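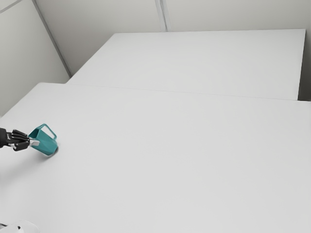
Progress report no. 2
Project: Working rules for simulated handling tests (Usitz)
To: Gisier, program office
Date: 7/5/18

Summary

In this period we wrote the first full draft of the rules and tried it on the handling tasks in simulation. The draft has 9 rules. Seven are stable and we do not expect to change them. Two are still under discussion with our partner Siqueira, and I explain them below.

Work done since March

Our first report described the problem. Each group was recording its test runs in its own way, and results could not be compared between groups. For this reason the draft begins with very basic matters: what must be written down before a run, who may change the scene, and when a run is counted as failed.

The main test task is now a mug or small pitcher with a handle, held by a hand with jointed fingers over a plain white table. We selected it because a grip at the rim and side wall is difficult to judge. The mug can be tilted in the hand, with its base very close to the table, and two persons looking at the same moment may give different answers to the question "is it lifted?" Under the old practice each person decided alone. The draft now says that a lift is counted only when the distance between object and table is read from the simulator log, and not from the rendered picture.

We ran 100 trials under the draft rules. In 57 of them the two reviewers gave the same result at first reading, before they looked at the log. This is lower than we hoped. Most of the differences were about contact with the table, and the others were about the moment when the grip begins.

Rules still open

Rule 4 (clear table). Siqueira asks that the table carry nothing except the test object. We agree for the basic level, but we would like to permit other objects at a second level, if they are listed in advance.

Rule 7 (stopping a run). At present the operator may stop a run at any time and must write the reason. Siqueira prefers a fixed list of reasons. We have prepared a list of 10 and sent it to them for comments.

Difficulties

The translation of the draft took more time than planned. The words "grasp", "hold" and "grip" were used with different meanings in the source texts, and we had to fix one meaning for each. The list of terms is now an annex to the draft.

Next steps

Birnden will repeat the trials on its own computers, using only the written rules and no help from us. After this we will correct the text and send it to Gisier for review. The budget is used according to the plan and we do not ask for any change.

Prepared by the project coordinator, Usitz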